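Lasutero Flat Sheet -- Cream

Lasutero is a plain-woven cotton flat sheet for domestic and guest-room use. It is made for the Oston bedding range and supplied singly or in packs of 2. The thread count is 300. All four sides are hemmed, and the top hem is wider than the others. 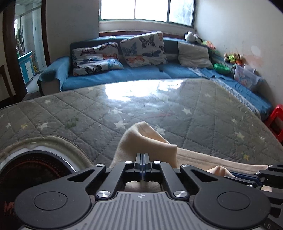

Sizes: single, double, king. Order by mattress width and allow for depth. The double and king will tuck under mattresses up to 30 cm deep -- for deeper ones, go up a size. The sheet has no elastic and no corner pockets.

Care
Wash before first use. Machine wash at 60 degrees with similar colours. Do not bleach. Tumble dry on medium and remove while slightly damp if the sheet is to be ironed. Expect shrinkage of up to 2% in length over the first few washes; cut sizes include an allowance for this.
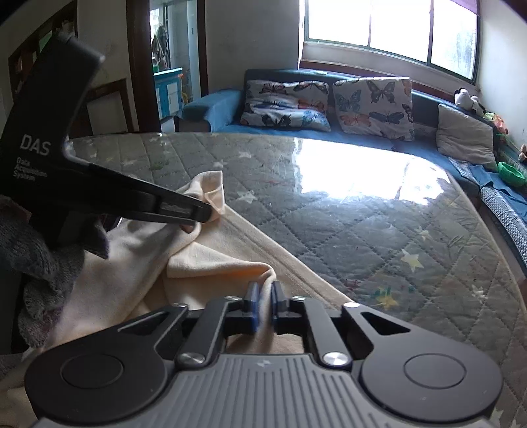

Matching items
The Cerkero pillowcase is woven from the same yarn and sold in the same shades. Shades may vary slightly between batches, so sheets and pillowcases for one room are best ordered together.

Delivery and returns
Orders over £70 are sent free of charge. Unwashed sheets may be returned in the original wrapping. Trade orders are handled by Ó Dubhghaill -- please quote the product name, size and shade.

Page updated Sep 4, 2026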